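Molow students set the table for Sisorico robotics showcase

The Molow after-school robotics club is heading to the Sisorico student showcase in January with a project its members have worked on since winter term – and families, neighbours and curious passers-by are all invited to come along on Saturday and cheer them on!

The club's entry, named Lumbao, asks how a robot might learn ordinary household jobs from the people who already do them. Students take turns at a table with a gripper in each hand and work through small tasks over and over: stacking cups, folding a tea towel, tidying the sort of clutter that gathers on any desk. So far they have logged 1,652 turns, of which 1,566 passed their own quality check and went into the training set.

"They argue about everything, and I love it," said Seema Agarwal, who coaches the club. "Where your elbow goes, how fast is too fast, whether a dropped cup should be kept in or thrown out. We had a whole afternoon on that last one, and the Year 9s won."

The club has 20 members this year, its biggest group yet, and several had never touched a line of code before they joined. Older students look after the software while newer ones plan the tasks, keep the logbook and check each other's recordings. Local electronics supplier Indivico has donated cable, fasteners and bench space, and will offer work experience places to club members over the holidays. 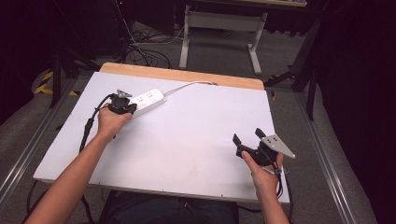 Desk tidying is the newest set of tasks and easily the club's favourite. Students wrote the task cards themselves, drawing on the state of their own bedrooms for ideas (there was no shortage). A white power strip is a good test of a steady pair of hands, with one gripper pressed to the end of it and the other held up over the table, and the thin cord gives everyone something extra to think about when they plan a move.

At the showcase, visitors will be able to try the grippers, flick through the logbook and quiz the students on how it all fits together. Doors open at 10 am and entry is free. There is room for 50 people at each hands-on session, so please put your name down at the Molow front desk if you'd like a turn.

New members are welcome next term – no experience needed, just closed shoes and plenty of questions.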